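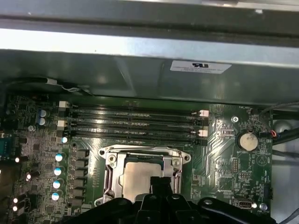
Evening Prayer in a House With Teenagers
A conversation with Lai-ching Chiang

December 20, 2024

Lai-ching Chiang has led the home prayer program at Wustwood Community Church since its first year. The program supplies households with a short printed order for evening prayer: an opening verse, a psalm, a time of silence, and a closing blessing. It was written for families with small children. In January the church will issue a second booklet, intended for homes where the children are older, and 3,000 copies have been ordered for Wustwood and its sister congregations. Mrs. Chiang spoke with the church office about how the new booklet was written and what parents may expect from it.

The first booklet, she said, assumed a bedtime. "A parent could sit on the edge of the bed, and everyone was in one place. When my older daughter was 13, she was going to bed after I was. There was no edge of the bed anymore, and I let the whole thing go for most of a year."

She described that year without much regret, though she said she would not wish to repeat it. The family continued to attend worship and to say grace before dinner. What had gone was the habit of hearing one another pray. "I knew what my children were doing in school, and I knew who their friends were. I did not know what they were asking God for. I missed that more than I had expected to."

The new order is meant to be said at the kitchen table, and it can be completed before the dishes are cleared. It runs to one page for each evening. Parents are asked to read aloud on the first two evenings of the week and then to hand the booklet to someone else. Young people may pass without giving a reason. Mrs. Chiang said this last provision was discussed at length by the writing group, which included Cheng-en Kan, who teaches the high school class, and Ngan-ling Hung, who prepared the psalm selections.

"Some of us were afraid that if they could pass, they always would," she said. "Mr. Kan told us that the students in his class pass for a few weeks and then they start to speak, usually about something small, a test or a sick dog. He asked us to leave it in. We did."

Asked whether parents should correct what a teenager says in prayer, she answered that they should not, at least at the table. If a prayer is angry or doubtful, the booklet advises the family to keep the silence that follows it and go on to the psalm. Many of the psalms chosen are complaints. Psalm 13, with its question of how long the Lord will hide his face, appears in the first week. 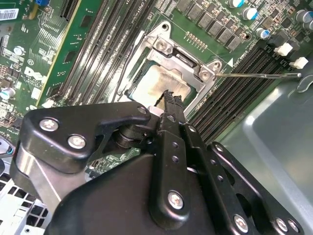
The part of the booklet that has drawn the most questions is the Saturday page, on which members of the household are invited to ask each other's pardon before the psalm is read. Parents go first. Mrs. Chiang said that in trial use a number of families moved quickly through this page, and that her own had done the same. It was her husband, Azlan Lubis, who repairs desktop computers, who found a way of putting it that their children remembered. "He talked about what is on top of a processor when the bracket is open and you can look straight down at it — that tan smear of old paste, all streaked across the metal. He said you clean that off before you put on anything new. Then he apologized to our son for something he had said about his grades. He did not explain the comparison any further, and I was glad."

She was careful to add that the page is voluntary and that it is unsuited to serious matters. Where there has been real harm in a home, the booklet directs the reader to the pastoral office, and the telephone number is printed inside both covers.

Mrs. Chiang also spoke about households in which only one parent attends church, and about those in which a grandparent is raising the children. The trial edition addressed "father and mother" throughout. After comments from Jui-lin Hung, who brings up two grandsons, the wording was changed to "the one who leads."

"She had crossed it out in pen on every page and written her own name," Mrs. Chiang said. "She gave us back the booklet like that. It was the most useful comment we received."

On the matter of telephones, the booklet makes no rule. In the Chiang and Lubis home they are left on the counter during prayer, the parents' included, and they do sometimes ring. Mrs. Chiang said that when this happens the reader waits for it to stop and starts the verse over.

Booklets may be collected from the church office during the first week of January. Households already enrolled in the program will receive one copy by mail.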